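Teaching a Cup-Handling Task with Hand-Held Grippers
Project report, Fluvdale group
Catríona Kavanagh, Peadar Cronin, Maximiliano Montecinos
Supervisor: Meinir Maddocks

1. Aim

Our project looked at whether a two-fingered robot arm could learn to pick up and stand up drink cups from demonstrations made by people. We wanted to do this without bringing the arm into every room where the task might come up. The demonstrations were made with hand-held grippers that open and close the same way as the gripper on the arm, with a camera mounted on each one.

The earlier group, led by Noreen Brennan, used remote control. Their operator sat at a desk with a pair of levers and watched a monitor. They got clean data, but each demonstration was slow and their operators needed a lot of practice before the recordings were usable. We kept their task list and changed the way the demonstrations were made.

2. Task definition

Each demonstration had three stages: approach, grasp, and place upright. The demonstrator was asked to close the fingers on the side of the cup and keep the camera pointed at it the whole time. Cups were metal ones with coloured sleeves or coatings. We chose soft surfaces as well as hard ones. On a mattress a cup can lean or roll when it is touched, and a policy trained only on desks had no examples of that.

The pads should meet the cup on opposite sides, with the rim left clear. The grasp on the pink cup is the one we used when showing new demonstrators what to aim for.

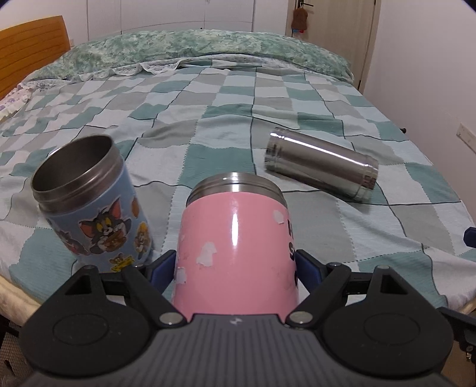
Why not record the demonstrations with the robot arm itself?
The arm is bolted to a bench in the Corrigan lab and takes most of a morning to move and recalibrate. With a hand-held gripper a person can walk into a bedroom or kitchen and start recording within minutes, and the finger motion still carries over to the arm.

3. Collection

We collected 1547 demonstrations between January and April. Every demonstrator first did a practice set, which was thrown out. After that they recorded in blocks of 200, with a break between blocks. Catríona ran the sessions and Peadar checked the recordings the same evening.

A demonstration was rejected if the camera lost tracking, if the cup left the view before it was placed, or if the fingers closed on nothing. Tracking was the most common fault. It got worse when the demonstrator turned quickly toward a plain wall – there isn't much there for the software to follow – and better when there was patterned fabric in view.

Shiny metal gave us some trouble too. Bare steel picks up reflections of the room, and the early version of our cup detector sometimes marked a reflection as an edge. We left those recordings in, as the arm will meet the same thing in use.

4. Starting positions

At first every cup started upright. Meinir pointed out in our mid-project review that this made the third stage almost pointless, so we rewrote the instructions. The list for the second half of collection was:

Upright, open end up, clear of other objects.
Upright, with another cup or cylinder close by.
Lying flat, open end facing left or right.
Tilted on its side, with the jaws brought in open around it before closing.

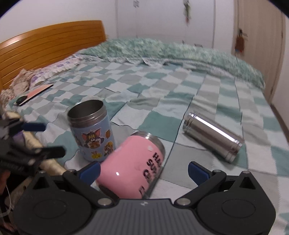

5. Training and results

The policy was trained on the accepted recordings using the Sunent software already installed on the lab machine. We held back 8 cup arrangements for testing and did not train on them. Training with 500 demonstrations gave an arm that could grasp upright cups but usually pushed a fallen one along the surface. With the full set it grasped fallen cups more often, though it still released too early on soft bedding.

6. Problems and next steps

The trigger on the Fimeck gripper is stiff, and two demonstrators said their hands were sore after a full block. We would shorten the blocks next time. We would also record the width of the jaws directly, as working it out from the video added errors when a cup hid one of the pads.

Peadar is keeping the rejected recordings on the lab drive, sorted by fault, for the group that takes over the project.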